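Print this thread | E-mail this thread

Tiled benchtops: does anyone still like theirs after a few years?

Started by mok_py in Kitchens & Laundries
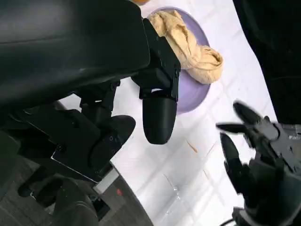
White tile, grey grout, purple bowl with the tan cloth in it. Two thin tan bits on the tiles, splinters or something like them.

mok_py wrote:
We're about to sign off on the kitchen and my partner is dead set on white tile for the bench. The quote from Dornell is $1,510 for supply and lay, which is a fair bit under the stone quote. The bloke in the showroom told me it "wipes down like glass". I've wiped down glass. I've also wiped down tile, and I'm not buying it.

My worry is grout. Every grout line is a little gutter, and I cook with turmeric. Am I being precious, or is the showroom having a lend of me?

Also after views on the bowl and cloth way of doing things, because that's what we'd be using on it daily. Plastic tub of warm water, one cloth, go over the lot. My mother-in-law swears by it.

Vilgot_A wrote:
You're not being precious. We had white tile in the last place and I'd never have it again. The tile is fine, tile is always fine. The grout went the colour of weak tea by the second winter and stayed there. I tried bicarb, I tried vinegar (don't, it eats the stuff), and I tried a bottle of Bistadora grout whitener that cost $20 and came off on the sponge.

jovita.v wrote:
Disagree with Vilgot. Ours has been down nine years and looks good. Was yours ever sealed? Most people who complain about grout never sealed it, or sealed it once and reckoned that was it forever. Ours gets done every January while the kids are at the beach. Takes me a morning.

Vilgot_A wrote:
It was sealed. Twice. The tiler did it and then I did it. I keep hearing "was it sealed" as if that settles everything. If a surface needs an annual treatment to stay the colour you bought, the showroom should put that on the sticker.

jovita.v wrote:
Timber needs oiling every year and people go weak at the knees for it.

Vilgot_A wrote:
I wouldn't have timber either.

M. Bodin wrote:
Two separate questions here and the second one is more interesting to me. A bowl of water and one cloth is fine for the first square metre. After that you're painting the bench with what you picked up at the other end. That faint glinting streak on the tiles near the bottom of the photo is what I'd expect to see. Might be water, might be something else, but on white tile it's going to show when the light hits it.

Two cloths. One damp, one dry. The dry one matters more.

mok_py wrote:
She'd tell you the cloth is the dry one AND the damp one, depending which end you grab.

M. Bodin wrote:
Then she has one damp cloth.

andri_s wrote:
Can I ask about the bits? On the white they stand out a mile. Two thin tan things, look like splinters of something. I'd sweep those off before a wet cloth goes anywhere near. Anything small and stiff gets shoved along and parks itself in the grout line, and then you're out there with a skewer. I keep an old pastry brush for it.

Having said that, I like seeing the mess. We had speckled laminate for years and I'm fairly sure we ate off some terrible things. White tells on you.

jovita.v wrote:
Agree with this. People say white shows the dirt like it's a fault.

Vilgot_A wrote:
It's a fault at six in the morning when I want toast.

mok_py wrote:
Okay, so for grout, who's used epoxy? Wyss have quoted an extra $372 for it over the cement stuff and reckon it never needs sealing. "Never" is a word I've heard from that industry before.

M. Bodin wrote:
Epoxy is better. It isn't magic. It's a pig to lay, and if the installer leaves a haze on the tile you'll be looking at it until you sell. Ask to see a job of theirs that's a few years old, and a lived-in one. A display bench has never met a curry.

andri_s wrote:
Also ask for bigger tiles. Fewer lines, less grout, fewer arguments on forums.

mok_py wrote:
Have asked for the old job address. They've gone quiet. Will report back.

Thread closed to new replies. 5 comments from readers:

Grelis fan: Had epoxy in the shower for about 63 months, no complaints. Can't speak for a bench.

Tess: That's a very specific "about".

kitchen_sceptic: Get the stone. You'll whinge about that too, but there's no grout.

Reg from up the coast: What colour is the grout? If you pick grey to start with, half of this goes away.

mok_py: Grey, Reg. Partner wants white. Pray for me.

We use cookies to keep you signed in and remember your settings. By continuing to browse the forum you agree to our cookie policy. Accept | Manage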